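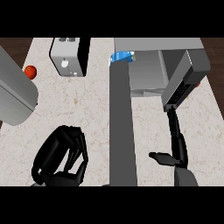

The sim kitchen, both arms over the counter. Left gripper at the bottom left, right arm coming in from the upper right.

So the arms have a kitchen now! It only lives on my computer, but I've spent more evenings in it this month than in my own kitchen, and my own kitchen is starting to show it.

For anyone who missed the last few posts, Wilfredo Yap and I have been putting together a two-arm setup in the shared workshop on Pelletier (second floor, the room with the bad radiator). The real arms are bolted to a bench there, and they work, mostly, on the days when the left shoulder motor feels like it. But I can't be at the workshop every night, and I don't love trying out new motion code on hardware that took us since last February to get moving. So the plan was always to have a simulated version I could run at home and crash as often as I wanted.

I named the software side Fudavel, for no reason except that the folder needed a name and I was tired. Wilfredo wanted to call it Kitchen One. He has been a good sport.

The counter was the fun part. I went with a pale marble-looking top with faint tan veins in it, way nicer than anything I'll ever own, and dark brown wood for the floor. Then I started filling it up. My first version was one bare slab with a cube on it, and the arms did great, and I learned nothing at all from that. Real counters have stuff on them. Now there's a big light-gray appliance taking up the left side, a boxy one at the back with a round white knob, a bigger gray one over on the right, and a blue container tucked in behind. The little round red fruit is the thing I care about, because it's the thing I want picked up.

It's parked right by that big appliance on the left, and that is a mean spot for it. The fingers on the left gripper are curved, and they need room to swing open before they can close on anything round. Come in from the counter side and you're fine as long as the wrist stays turned. Come in from above with the wrist straight and the outside finger clips the appliance body. I know this because I ran it 171 times over one long Sunday with the starting pose nudged a little each time, and 13 of those runs ended with a finger jammed against the appliance and the physics engine having some kind of a fit. One time the fruit left the kitchen entirely! Just gone. I found it in the log, still falling.

Anyway, those jams turned out to be the most useful part of the day. Every one of them came from the same dumb thing: my path planner treats the fingers as closed until the very last step, so it happily picks a route that fits a closed hand and then opens the hand in a gap that's too small. Easy to fix once you see it. The planner now uses a fatter shape for the hand any time it's within reach of the target. It's slower. I can live with slower.

The camera took me way longer than it should have. I wanted to look down on the counter from over the arms, so I'd have both grippers in view along with whatever they were going after. I tried a side view first and the right arm blocked everything I wanted to see. From overhead you lose some sense of height (I have to check the numbers to know how far the fingers are off the surface), but left and right are easy to read, and with the long gray bar running down the middle I've gotten into the habit of thinking of the counter as two halves. Left arm gets the left half, right arm gets the right half, and nobody reaches across yet. Reaching across is a problem for later me.

Sarita Rastogi came by the workshop while I had it up on the laptop and asked the question I'd been ducking, which was whether any of this matches the real arms. Fair! The answer is sort of. The joint limits match, because Wilfredo measured them all with a protractor and a lot of muttering. The link lengths match. The friction numbers are made up. I picked 2000 for the joint stiffness because a lower number made the right wrist droop and a higher one made it buzz, and I would not want to defend that choice in front of anybody who does this for a living.

Sarita's suggestion was to run the same simple move on both and compare. One joint, out and back, log everything. So we did that with the left elbow. The sim elbow gets there and stops. The real elbow gets there, goes a hair past, thinks about it, and comes back. Some of that is the gearbox, I'm pretty sure, and some of it is the bench, which wobbles if you so much as put a coffee down on it. We're going to brace the bench before I touch the numbers again. No sense tuning the software to match a table.

A few people have asked what it all costs. The sim side was free apart from my evenings. The hardware is at $695 so far for my half, and that's with secondhand motors from Sestomgate and Wilfredo already owning the power supply. It would have been less if I hadn't ordered the wrong bearings. Twice — the second time they were the wrong bearings in a different way.

Next up for the sim is moving the fruit around between runs so I'm not just teaching the thing one spot by heart. I want to try it in the open part of the counter, and then over by the appliance with the knob, where the arm has to come in lower. After that I'd like the right arm to do something besides hang there. Its gripper has a flat finger and I think it might be better at nudging things along the surface than at grabbing them, so maybe that's its job, pushing stuff to where the left one can get it. Wilfredo thinks that's cheating. I think it's teamwork.

I'm also going to redo the lighting at some point. The glossy spot on the fruit looks great to me, but my color detector isn't a fan of shiny things and I've been fudging the threshold to get around it. Stesisari (the little vision script I wrote before all of this, some of you have used it) was built for flat paper markers and it shows.

If you've got a good way to measure backlash without buying anything, leave it in the comments. Wilfredo has the protractor and I'm not asking for it again this week.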